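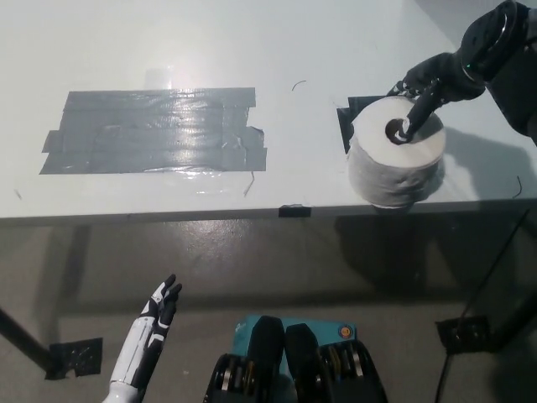
Getting duct tape off a white tabletop (and the gunk it leaves)

Quick one, because I've done this twice since February and both times had to look up my own notes. Covers grey duct tape, black cloth tape, and the sticky film left behind. Laminate, melamine, painted tops and powder coat. NOT raw timber, not French polish, not anything your nan left you.

What you need

Hair dryer
Old plastic card, or a plastic scraper if you're organised
Toilet paper, a full roll. Paper towel's fine too but loo paper grabs the gunk better, don't ask me why
Eucalyptus oil, the small bottle from the chemist
Metho
Dish soap and warm water
Microfibre cloth, clean
Something to chuck the tape bits in that isn't your good bin, they stick to everything

No metal blades. A razor will take tape off glass beautifully and will put a line in a white table you'll see every single morning.

Test first

Underside of the table, or the back edge. Dab of eucalyptus, wait 2 minutes, wipe. Colour on the paper or a dull spot on the top, stop there and use soapy water only. Then the same again with the metho. Painted tops are the ones to watch, metho can soften paint. Laminate usually couldn't care less.

Step 1. Work out which way it was laid

Big patches are nearly always strips side by side with a bit of overlap. Last strip down is the first strip up. Find the edge that sits on top of its neighbour and start there. Start on the wrong one and you're lifting two thicknesses at once and it tears into those horrible little triangles.

Any torn, jaggedy ends, leave them. Start from the cleaner end of the strip, even if it's the awkward side to stand.

Step 2. Warm it

Hair dryer on medium, a hand's width away, keep it moving. Warm to touch, not hot. Do one strip only, the rest will just cool down while you're fiddling. Don't park it in one spot, laminate can lift at the joins and then you've got a different tutorial to find.

Step 3. Peel low and slow

Get a corner up with the card. Fold the tape right back over itself, so it's almost flat to the table, and pull along the strip. Not straight up. Straight up is how you get the silver backing in your hand and all the mesh and glue still on the table.

If it starts leaving glue, slow down, bit more heat. If it tears, go in from the other end and meet in the middle.

Wrinkled bits come up easiest, there's air under them. Flat shiny bits are the fight.

Step 4. Black tape squares

Seperate step as cloth tape behaves differently. Less glue usually, but it goes stringy when it's warm so skip the dryer at first and try it cold. Corner up, fold back, pull on the diagonal. Mine came up in one piece apart from a few threads. If it's old and dried out, then use heat.

Step 5. The film

You'll have a see-through smear, worst along the edges where the glue has crept out. Go in this order:

Warm soapy water, lay a wet wad of loo paper over it, leave it 9 minutes (I put a song or two on). Card it off gently.
Still tacky, eucalyptus oil on fresh paper. Dab, wait, then rub in one direction. Round and round just moves it about.
Keep changing the paper. Once it's grey it's putting glue back on.
Metho last, quick wipe, takes off the oil.

Windows open for the eucalyptus and the metho. Both are flammable so dryer off and unplugged before you open either bottle. Keep the kids and the cat out too, eucalyptus oil is nasty if swallowed and cats shouldn't be near it at all.

Step 6. Wash and check

Soapy cloth over the whole top, not just the patch, or you get a clean rectangle. Rinse, dry. Then get down at table level with the light behind it and look across. Any glue left shows up dull. Run the back of your fingers over, drags if there's some there.

Faint yellow mark where the tape was? Might be glue, might be the rest of the table having aged. Bicarb paste, very light pressure, once. If it hasn't shifted, it's the table.

If it's still not coming off

Really old tape, the glue goes hard like toffee. Put a smear of cooking oil on at night, cling wrap over, scrape in the morning. Slow but it works on most of it. Soap afterwards, twice.

I don't bother with the orange spray removers on white. Had one leave a tint.

Next time

If you're marking out a spot on a table use painters tape and pull it within the week. Fold a little tab under at one end of every strip so theres something to grab. Takes two seconds.

Tape bits go in the general rubbish, not the recycling. Cardboard tube from the loo roll can go in the recycling.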